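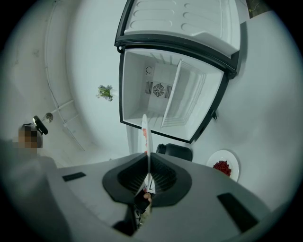

Whoever takes this job should know that the finger pads need more attention than the electronics do, one of our operators wrote when we asked what to put in the advertisement. The same operator asked us to say clearly that cleaning is part of the work every day, and that it is paid time.

Station Technician, Hand-Held Grippers
Haddad, Gisham site
Full time, day shift
Reference: 873
Closing date: 31/10/2020

About the job

Haddad runs a kitchen station at Gisham where operators carry out everyday tasks with hand-held grippers. The recordings are used to train robot arms for the Hovano project. The station has a compact refrigerator, plates, containers, utensils and real food, including berries. We are looking for one technician to set up the station, look after the grippers and carry out repairs.

Our grippers are simple tools. Each has a gray housing on the left and right, a pair of soft black finger pads in the middle, and a handle underneath. The pads are ribbed on the inside, and they can pinch something as thin as a white blade-like utensil or as round as a cup. They also collect food in the ribs. Most of the faults reported last year came down to dirty pads, worn pads, or pads fitted slightly out of line.

What you will do

At the start of a shift you will check every gripper before it is given out. Close the jaws by hand and look at how the pads meet. If one sits higher than the other, take both off, clean the seats and refit them. Do not shim a pad to make it line up. Next, close the jaws on the thin test strip and pull gently. A strip that slips at the normal closing force means the pair has to be changed. Pads are always replaced in pairs, and the change goes in the station log with the gripper number.

You will also set out the station. The task sheet for the day says what goes where and whether the refrigerator starts with its door open or shut. Operators move things a lot during a session and you will put the layout back between runs.

The refrigerator gets its own check. The door should swing freely and the gasket should be clean all the way around. Shelves and dividers are taken out and put back many times a week, so look for cracks at the corners. Keep the fan grille at the back of the compartment clear. Unplug the unit before you wipe near the fan.

Cleaning is done between runs and again at the end of the shift. Fruit juice is the main problem with the white utensils and anything else pale. Pads come off for washing at the end of the day and go back on only when they are fully dry. Wipe the housings with a damp cloth. They must never be rinsed under a tap.

Repairs on site are small ones: pads, springs, jaw screws, cables and handle grips. A gripper with a cracked housing or a jaw that sticks after cleaning goes to our workshop at Pencombe, tagged with a short note. We would like the note to say what the operator felt as well as what you found. "Jaw sticks half open when closing slowly" helps the workshop. "Faulty" does not.

After any repair the gripper has to be calibrated again. This means opening and closing it fully 5 times on the stand and saving the readings. If the readings do not agree, the tool stays off the station until they do.

What we are looking for

You should have worked with your hands on small equipment, paid or unpaid. Bicycle repair, appliance service, camera repair and lab bench work have all been good backgrounds for this kind of job. You do not need a degree and you do not need to program.

You should be able to:

Use small hand tools without rounding off screw heads
Follow a written procedure, and tell us when it is wrong
Keep a log that another person can read
Lift a compact refrigerator with one other person
Handle food safely (we will pay for the certificate if you do not have one)

Some experience with calibration would be useful. So would basic soldering, although we send board work to Pencombe.

Please tell us about any latex or fruit allergy. It will not rule you out, but we may have to change gloves or task sheets before you start.

Hours and pay

The shift is eight hours with a paid lunch break. Pay is $873 a week during training and goes up when you are signed off to release grippers on your own. There is a tool allowance of $380 in the first year. Training takes place at Gisham, with a short stay at the Pencombe workshop to learn strip-down and reassembly. Travel and lodging for that are covered.

The station is indoors, on one level, in room 535. You will be standing for much of the day. The operators are on camera while they work and so, at times, is the technician. Faces are pixelated in the recordings we share. You will be asked to sign a consent form before your first shift, and you can read it before you decide whether to apply.

How to apply

Send a resume and one page about something you repaired. Tell us what was wrong, how you found it, what you tried first and what you would do differently. Photos are welcome – they do not have to be good ones. Put the reference number in the subject line and send it to the Gisham hiring desk.

Applicants we would like to meet will be invited for a two-hour paid trial at the station. You will be given a gripper with a fault, a set of tools and the log sheet. The written procedure will be on the bench, and you may ask the operators anything you like.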